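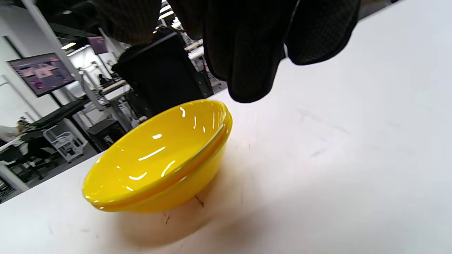
Supervised Practice in the Small Business Clinic: An Interview with the Supervising Attorney
September 28, 2024

The Ostrowski Transactional Clinic represents small companies and nonprofits that can't pay market rates for legal work. Its supervising attorney spoke with us in August, before the fall group started, mostly about how files are opened, staffed and closed.

Intake comes first. An applicant fills out a form, and a student runs a conflicts check against current and former clients. "The check covers owners, officers and any party on the other side of the deal," the attorney said. "If the applicant lists only the company name, we send the form back." Last year the clinic received 84 applications. Most of those it declined involved litigation, tax disputes or immigration, all outside the scope of its engagement letter.

Each accepted matter is assigned to two students. One drafts and the other reviews, and they trade roles at the midpoint of the semester. The attorney reads everything before it goes to a client, including short emails. "Students ask whether a scheduling note needs review. For the first 3 weeks, yes. After that I approve categories of messages in writing, and the approval goes in the file."

Much of the work is entity formation and contract drafting. The attorney described a matter for Batidby, a two-member company whose founders had been operating under an oral agreement. The client agreed to let the clinic discuss it. "They wanted an operating agreement. What they had to settle before that was who owned the software, which one member had written before the company existed. The students drafted the assignment first and the operating agreement second."

A supply contract for Zavier took longer. The counterparty, Prostateck, used its own form and accepted few edits. "The limitation of liability was capped at fees paid, and at signing that was 3000 dollars. The students had to explain to the client what the cap meant in practice. The client signed with the cap in place and a carve-out for confidentiality."

Time is recorded in tenths of an hour, though no client is billed. The attorney uses the entries to set the following term's caseload. "Research gets underreported. Students leave out the hour that led nowhere, and I need that hour in the record."

Files that are still open in the last week of classes get a transfer memo. It states the current status, the next deadline, any unanswered client questions and the location of each signed document. The incoming team meets with the client within 2 weeks of taking over.

Asked about changes for this year, the attorney named the closing letter. The old version told clients that the matter had ended. The new one also lists the annual filings the client must now handle on its own, with due dates. "Formation clients were missing their first report. The letter goes out with the dates filled in, and the student signs it under my name."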